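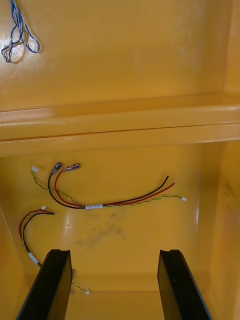 Reading on the evening train

I finished the second Brandão novel last night, at the station before mine, so I had to sit with the closed book in my hands for four minutes and look at the dark window. It has 403 pages and I needed almost all of August for it. In my first language I would have read it in one week. In English I am slower, and I have stopped being ashamed of this.

My way of reading is the following. In the morning I am too sleepy and I listen to something. In the evening I read on paper, and I keep a pencil behind my ear, which makes people think that I am a carpenter. When I meet a word I don't know, I put a small dot next to it and continue. I don't look it up before I get home. By then I have understood half of the dots by myself, because the author used the word again, or because the person in the story did something that explained it.

The words I collected from this book: ledger, to dawdle, brackish, threadbare, a hunch. I like "to dawdle" very much. It sounds like what it means. "Brackish" I had always believed was a color.

The story is about two sisters who inherit a ferry that no longer has a river to cross, after a dam is built. The first hundred pages are slow, and I nearly gave up when the older sister described the engine for the third time. Then there is a dinner, with a fish soup and an uncle who arrives too early, and after that dinner I could not stop. I missed my station one time. I had to wait at Jokstead for the train back – there is one bench and a machine that sells only mint candy – and I read there also, under the lamp, until my fingers were cold.

I am not sure about the ending. The younger sister sells her part and moves away, and the last chapter is only a letter, which she maybe does not send. I read it twice. The first time I was angry. The second time I noticed that she uses the same words for the ferry that their mother used for her in chapter 2, and I felt I had been a lazy reader.

I wanted to begin the third one immediately, but the library has a single copy and it is on loan. The third one is 659 pages long, so the person who has it will probably renew. I put my name on the list. Meanwhile I took home a thin book of short stories from the shelf next to the door, where they put the books that have to go out quickly. It has 70 pages and a coffee ring on the cover. The first story is about a man who repairs umbrellas, and it was good, with no dots at all until the last page.

For dinner tonight I tried to make the fish soup from the novel. There is no recipe, of course, only "onions, and the heads, and a good deal of patience." I used fillets, a potato, too much bay leaf, and the end of a bottle of white wine. It was a bit gray but it tasted fine with toast. I ate it standing in the kitchen, with the umbrella book open against the bread box, and now page nine has a spot on it too. I will tell them at the desk when I bring it back.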